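ok thread. a bunch of you asked how I got through two months of grocery shopping while broke in Illcombe so here goes, typing this on my lunch break, forgive me

first thing. stop using a cart. I mean it. carts are how I ended up with three kinds of mustard

I moved here in May for the MacPherson job and did what I always do in a new town, went to the big store out by the highway and spent way too much on stuff that didn't make a single dinner. crackers. a fancy vinegar. no onions??

Anisa Liem (old roommate, some of you know her from the soup thread) told me to write down everything I ate for a week before buying anything else. so I did. it was mostly toast. humbling

but it told me what I really eat. toast, eggs, rice, beans, some kind of green thing if it's already washed, yogurt at 11 pm standing up

so that's the list. the list is boring. I have a note on my phone called FOOD and it never changes much, I just delete what I still have at home

rule I stole from Florencio at work: look in the freezer before you leave the house. not the fridge, you already know what's in the fridge. the freezer is where the money is. I found two bags of peas and half a loaf of rye back there

also he says never shop on the way home from work and he's right but I do it anyway, it's the same bus

basket only. if it gets too heavy to carry you're done, go pay. that's the whole system
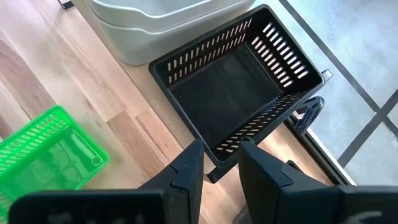
the budget department

someone asked about heavy stuff. rice and canned tomatoes get their own trip. I go just for those, maybe once a month, bring the backpack, and don't even look at the rest of the store

produce: I go to the Sarimthorpe market, last hour before they close. the guy at the far end bags up the soft tomatoes and the bendy carrots and sells them cheap. bendy carrots are fine in soup. bendy carrots are fine in anything you cook for more than 10 minutes

don't do what I did and buy the huge bag of spinach tho. I had slime by the third day. frozen spinach forever now, the little blocks, drop one in the beans and go

ok meat. I buy it maybe twice a month, chicken thighs, the big pack. split it up the same night or you won't do it. I've tried telling myself I'll do it in the morning. I have thrown out chicken. it hurts

store brand vs name brand, since I'm already getting replies: store brand for flour, sugar, salt, oats, beans, frozen anything. name brand for coffee and dish soap. I tried the cheap dish soap and went thru a bottle in no time, just blue water basically

peanut butter I have no advice, that's between you and your family

points apps. I had one for a while. got to 2,000 points and was super excited and it came out to a free loaf of bread. one (1) loaf. and I know I bought junk along the way just to get the bonus. deleted it. Rūta swears by hers and gets money off every month but she's the kind of person who reads the terms

what did help was unit price, the tiny number on the shelf tag. the bigger box isn't always cheaper!! I checked cereal for ages last week like a crazy person and the middle size won

oh and if the tags use different units (per ounce on one, per count on the other) I just get my phone out and do the division right there in the aisle. ppl go around you

cooking part, quick. one pot of something on the weekend, eat it till I'm sick of it, freeze whats left in the yogurt tubs. LABEL THEM. I thawed what I thought was chili last week and it was plum sauce

the chili btw: onion, can of tomatoes, two cans of beans, cumin, a spoon of the plum sauce if you've got it. let it go until it looks like chili. I don't measure, sorry to the person who asked for grams

things I still waste money on: good butter. seltzer. the bakery by the Zilemville stop, they put the cheese rolls right in the window and I am a weak person

so yeah, my spending's way down, I'm not hungry and I own one mustard

will answer questions tonight after 10, have to get back, my lunch was over a while ago

edit bc I got the same reply four times: yes I know about growing your own herbs. I've killed three basils. please let me buy the dried kind in peace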